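Kolwood College Community Boards
Transfer and Returning Students > Admissions and Credit Evaluation

Topic: Fall transfer credit evaluations and the March registration window

registrar_liaison_YZ
Posted Dec 16, 2019

Good morning. My name is Yamila Zúñiga, and I answer questions on this board for the Office of Transfer Enrollment. I am opening this thread to collect questions about credit evaluations for students who plan to enter Kolwood from Ollberg Community College or another two-year school.

Please note the following before posting.

Evaluations are released in the order in which complete files are received. A file is complete when we hold a final transcript from every college attended, including colleges where no credit was earned.

Priority registration for transfer students opens in March. Students without a finished evaluation may still register, but they will be placed by declared standing and may need to change sections later.

Do not post student identification numbers or grades here. Questions that concern a single file should go to the office by e-mail.

ollberg_to_kolwood
Thank you for opening this thread. I finished 18 courses at Ollberg and was told by my adviser there that all of them would transfer under the agreement between the two schools. My preliminary evaluation lists three of them as elective credit only. One is the statistics course that my intended major requires. Is the preliminary version final, or is there a process to contest it?

registrar_liaison_YZ
A preliminary evaluation may be contested. The agreement guarantees that the credit will be accepted. It does not guarantee that each course will meet a requirement of the major, as that decision belongs to the department. Please submit the course petition with the full syllabus from the term in which you took the class. A catalog description will not be accepted in its place.

dmarsh_returning
I would like to respectfully disagree with the way this is presented to applicants. The printed guide handed out at the Ollberg transfer fair says "courses transfer in full." A student reading that sentence would not conclude that a required course could become an elective. I went through this two years ago and lost a semester to it. The department approved my petition in the end, but the decision came after the section had filled.

registrar_liaison_YZ
Your concern is noted, and I have forwarded the wording of the guide to our publications staff. I cannot speak to an individual decision in this forum.

G_Escobar_Advising
Graciela Escobar, Transfer Advising. I would like to add to the reply above. Students should not wait for the petition result before meeting with an adviser. We can place a temporary hold on a seat in a required course while a petition is open. This option is listed on page 3 of the advising handbook, and very few students request it.

Advising appointments for incoming transfers are held in Alarcón Hall. Walk-in hours are on the ground floor and scheduled meetings are upstairs.
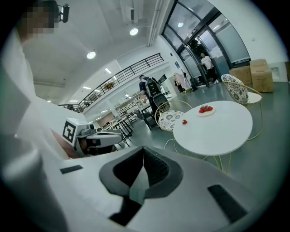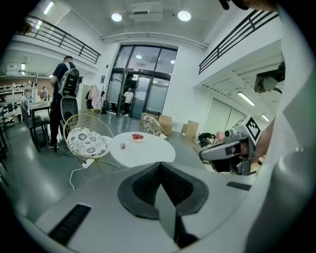
Students who live more than an hour from campus may ask for a telephone appointment instead. Please have your transcript in front of you when the adviser calls.

dmarsh_returning
The seat hold is useful information, and I wish to thank Ms. Escobar for it. I would still point out that a student has to know it exists in order to ask. Could it be mentioned in the letter that goes out with the evaluation?

G_Escobar_Advising
That is a fair request. I will raise it when the letter is next revised. I do not want to promise a date.

nightshift_mom
I have a question on a different matter. I am returning to school after a long gap and my credits are from a college that has since closed. The state holds the records, and I was charged a fee for each copy. The first one was sent to Kolwood and the portal still shows it as missing. Must I pay for a second copy?

registrar_liaison_YZ
Please do not order a second copy yet. Transcripts from closed institutions arrive on paper and are entered by hand, so the portal may show them as missing for a time after delivery. E-mail the office with the name of the closed college and the name you used while enrolled there. A mismatch in last names is the most common cause of delay.

nightshift_mom
My last name did change – that may well be the reason. I will write today.

tjk_econ
May I ask about cost? The enrollment deposit is listed as $495 on the admissions page, but the Zitier payment portal shows me a balance of $3,918. I have not registered for anything.

registrar_liaison_YZ
The larger amount is an estimate of first-term charges based on full-time standing. It is not due at this time. Only the deposit is required to hold your place, and it is credited toward your first bill.

tjk_econ
Thank you. The portal labels it "amount owed" in red, which caused some alarm in my household.

ollberg_to_kolwood
I had the same experience with Zitier. My father telephoned the business office and waited on hold through his whole lunch break.

pell_and_back
I will offer a different view from some of the comments above. I transferred from Ollberg last year and every requirement was matched correctly the first time. I believe the difference was that I used the course planner from my first term and kept each syllabus. I do not say this to blame anyone, but the planner was available to all of us.

dmarsh_returning
I am glad that it went well for you. The planner did not exist when I began at Ollberg, and many students do not know their major in the first term. A system that works only for those who plan four semesters ahead is not serving the typical transfer student.

pell_and_back
I accept the point about undecided students. I still believe that keeping the syllabus is sound advice for everyone.

G_Escobar_Advising
On the matter of syllabi, the department offices at Ollberg keep past copies and will send them upon request. Please give the course number, the term and the name of the instructor.

ollberg_to_kolwood
I called the mathematics office at Ollberg this afternoon and they are sending the statistics syllabus. I have also requested the seat hold. Does the hold end on its own if the petition is still open when classes begin?

G_Escobar_Advising
It remains in place until the department issues a decision. You will receive a notice by e-mail in either case.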